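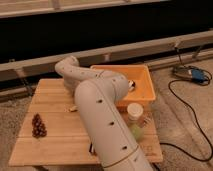
图片来源:Lenum 项目组,固定机位

06/06/2021 桌面收拾,记录人 Shuzhen Cai

问题还是老问题:机械臂能不能独立把一张桌子收拾干净。Kutadholm 那边认为可以开始算工时,我认为还早。

工位:木条桌面,橙色浅盒放在右后方作为收纳目标,松果在左侧,带白盖的玻璃罐靠右侧桌边。臂从近端伸入,肘部弯折后向左下方探。

本轮共 28 次抓放,8 次失败,其中 3 次出在松果上。鳞片受力不匀,夹住后会转,松开时落点偏。其余失败多为小件:桌板有横向沟槽,扁的东西贴着板面,下探高度差一点就夹空。

玻璃罐单独记。透明件的深度数据一直有空洞,罐身轮廓时有时无,白盖倒是稳定。暂时的办法是先定位盖子,再按罐高往下推抓取点。换一种罐子就要重新量,算不上通用。Jiang 的分割模型下周试装,先离线跑旧数据,不上臂。

遮挡:肘部弯过来以后,从固定机位看,上臂会挡住橙盒左侧一块。盒内左半边有没有放进东西,单靠这一路判断不了。建议加腕部视角,或者放完后先退臂再确认。退臂会拖长节拍,先测再定。

力控上限仍为 700,单位沿用控制器内部计数,勿与 Notness 的表混用,上次对数据时就错在这里。

和人工比:这点东西人随手就收了,不用想先后。臂每件都要重新规划,碰到罐子还得绕行。按现在的水平,有人看着可以跑,无人值守不行。家务场景物品更杂,差距只会更大。车间里物料固定、摆放有规矩的工位,倒可以先试。

待办:
松果换指垫后重做一组,其他条件不动。
小件下探高度按沟槽位置分开标定。
给 Kutadholm 的回复先不写节拍,等 8 月那轮数据。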